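Bench notebook, May, joint sealant job

8:40. Kemora two-part, second batch. Rostislav mixed, I timed. Pot life way shorter than the sheet says, it was stringing off the paddle before Kamil had the second gun loaded. Threw out what was left in the pail. Write the lot number on the lid next time, BEFORE opening, it gets smeared.

Test bars from yesterday:
Biment primer, brushed — good, tears in the sealant and not at the bond
Biment primer, wiped with rag — peels by hand at one end
no primer — forget it

So brushed. Dagmar wants to know if a sprayer would be OK. Don't know. Not testing it this week.

Slab joints outdoors are what this is all for, so the bars need to see some weather. Overcast is the easy case. Full sun on a sawn edge is the one that worries me, the joint is at its narrowest when we fill it and then it opens all night while the stuff is still green.

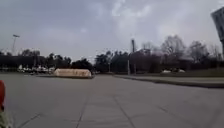
Backer rod: we have the closed cell in two sizes and neither one is right. The small one rolls over when you push it, the big one gets nicked by the tool and then it outgasses and you get bubbles in the bead. Paora says push it with a blunt wheel, never a screwdriver. Made a wheel from a scrap caster. Works well enough, wobbles a bit.

Stretch rig: load cell drifts when the door is open. Re-zeroed between pulls. 29 pulls done, the early ones were before the re-zero so mark those as suspect in the sheet. Cycle counter reads 3,111, which includes the runs Noémi did for Skindwood, dont start from zero when you write this up.

Pale concrete dust is the other thing. Blow the joint out, wait, blow it again. Brush alone leaves a film you only find with tape.
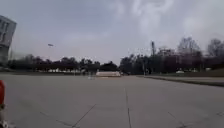

Afternoon

Krajčí called, the gray tint is back-ordered. They have a darker one now. Looks fine to me in the cup but Dagmar has to sign off on it, lines in a light pavement show up from a long way away and a dark bead makes every wiggle in the saw cut look worse. Sent her two cured strips.

Recut six mortar blocks, wet saw. Blade is glazed, dressed it on the old brick.

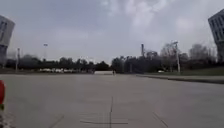 Hardness on the oldest strip still creeping up, so it isn't done curing. Leave it on the shelf and leave it ALONE, somebody has been poking it with a thumbnail.

Rig set to run to 1,000 cycles overnight on the brushed set. Kamil has the key.

To do:
order mixing paddles, the short ones
ask Paora where the wheel drawing went
new tape for the blocks, the blue leaves glue
find out if Biment will send a smaller can, we waste half of evrey one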